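I used to do all my messy jobs on the kitchen counter, and then I'd wonder why there was glue in the butter dish. These days I have one table that takes all of it (bread shaping, shoe polish, seed trays, the lamp I've been rewiring since February) and keeping its top decent has become a bit of a hobby. So here's what I've learned about pale work tops, mostly by ruining them first!

**Wipe dry before you wipe wet.** Crumbs and grit are what scratch a light surface. I go over the whole thing with an old paintbrush, the wide kind, and push everything off one edge into a dustpan. Only then does the damp cloth come out. If you start with the cloth you're just sanding in circles.

**Dish soap first, always.** One drop in a bowl of warm water handles most of what lands on mine. I went through a phase of buying a new spray every time I saw a stain, and my shelf looked like a janitor's closet. Soap, then a rinse with plain water, then a dry towel. Don't skip the rinse, or the film grabs dust and you get gray smudges by suppertime.

**Look at it sideways.** Crouch down so your eye is level with the top and the window is behind it. Every dried drip shows up. I do this before I roll out dough and I've never once found it as clean as I thought.

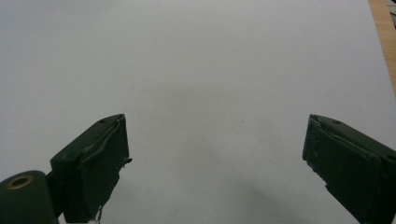
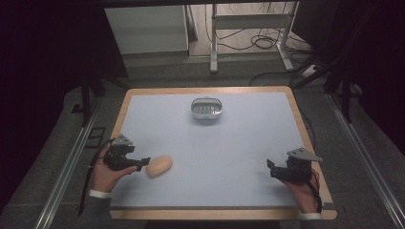

*Words: Shoaib Ghauri*
*Kinwood Kitchen & Bench Notes*

**Ink and beet juice.** Rubbing alcohol on a cotton ball for the ink, but try it on a corner you don't care about, please, because some finishes go cloudy. For beets (and turmeric, my old enemy) I make a paste of baking soda and water, spread it over the spot, and leave it while I have coffee. Wipe it off gently. If there's still a yellow ghost, do it again tomorrow.

**Wood edging needs its own cloth.** A wood border will soak up whatever you slop on it, and then it swells and lifts at the corners. Mine did, at my old place in Drurnberg, and I glued it back twice before I gave up. Now I keep a barely damp rag for the wood and a wetter one for the middle. A little mineral oil on bare wood a few times a year, rubbed in and left overnight, keeps it from looking thirsty. If yours is varnished, leave the oil in the cupboard.

**Sanding out a rough patch.** For a bare wood edge that has gone fuzzy, I use 600 grit, wrapped around a cork, and go with the grain. It takes hardly any time. Stop sooner than you want to!

**A basket for the stuff that wanders.** Pencils, clips, the good scissors, the bench scraper. I use a little basket that I can lift off in one go when I need the space. Mine has holes in it so the flour falls through, which means the flour ends up on the table, but at least I can see it there. Empty it at the end of the month. Last time I found 12 bread bag clips in mine and no idea why I was saving them.

**Sticky labels.** Cooking oil, ten minutes, then the edge of an old library card. Soap again afterward or everything you set down will slide.

**Don't put hot pans on it.** I know, I know. But I've done it with a pie dish and there's a ring that no paste on earth will shift. I keep a folded towel on the chair next to me now, and the ring lives under the fruit bowl.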